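3 March 2021
Notebook, Judholm bench, collection for Csonka

Second week of hand-held gripper collection. Writing this up before I forget which parts annoyed me.

Target from Csonka is still 2,000 usable examples of picking small household things out of clutter. Usable is the word I keep circling. Last November we counted everything that had a start mark and an end mark, and then Fekemora trained on it and got a policy that reached for things nicely and closed on air. I don't want to do that again, so this time I'm logging rejects with a reason. Reasons so far: start mark late, fingers out of view at close, tracking jump, operator changed mind halfway. The last one is the biggest pile. People see a better grasp while they're already moving and they go for it. A person reading the log can tell what happened. I doubt the model can.

Settings today: same finger gap calibration as yesterday, redone after lunch because the zero had drifted. Didn't write down by how much. Should have. Exposure locked. Clocks on both grippers synced at the start of each run and checked at the end. One run came back 12 frames apart between left and right, so I threw it out whole and didn't try to shift it by hand. Shifting by hand is how we got the mess in the November set.

Toy tub task. The instruction line is "take one toy out of the tub," which I've complained about before because it doesn't say which toy. Kedov wants it loose so the language side gets variety. Fine, but then somebody has to label what was taken, and the labels we got back on the trial batch called the same item "ball," "egg," "pink toy" and "other." I've asked for one word list, fixed before the next batch goes out.
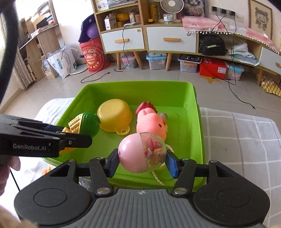
Fekemora came back on the capsule egg grasps with a flat no: they say anything with a clear half should be kept out of the first training round, since their depth estimate falls apart on see-through plastic and they would sooner have fewer examples than bad ones.

I half agree. The depth objection is fair if you're using depth. But the two policies we've been sent so far run on color images and finger width, with no depth at all, and I'd like to see the failure on our data before we drop a whole class of object. Homes are full of clear plastic. My guess is that the capsules will be harder for a duller reason, which is that they're smooth and round and the close width depends on where along the egg you grab. Putting them in a separate folder for now, marked hold. Nothing deleted.

What I trust even less is the two-gripper data. The idea is that one hand takes the object while the other does something helpful. In practice the second hand often hangs about near the tub waiting, and the waiting gets recorded like everything else. Watched 18 of the two-handed runs at half speed. In 9 of them the second gripper never closed on anything. If that's typical, we're teaching it to loiter. Options are to trim to one arm, or write tasks that need both. I prefer the second but it means new task cards, and the last set of cards took forever to get signed off.

Also, placement. The tub keeps going back to the same spot between runs. I know why, it's where it's comfortable to reach. But if every example has the same cushion pattern under the same tub, I'd bet money the model learns the cushion. Asked for the tub to be moved and turned every run, and for the contents to be stirred by hand. We'll see how long that lasts.

The claim in the Kedov summary that the hand-held data "transfers directly" to the arm: still haven't seen a number behind it. The wrist moves faster than the arm can, for one thing. I plotted hand speed for the morning runs and the peaks all sit right before the grasp, exactly where I'd want it slow. Slowing the playback is an option, but then anything that swings or rolls is wrong.

To do
Get the word list agreed and sent out.
Write down the calibration drift next time, before correcting it.
Two-handed cards: draft one where the left has to hold the tub still.
Ask Fekemora for one failed rollout on a clear object, video and all, even a bad one.
Re-export the morning runs, the reject reasons got dropped from the file header again.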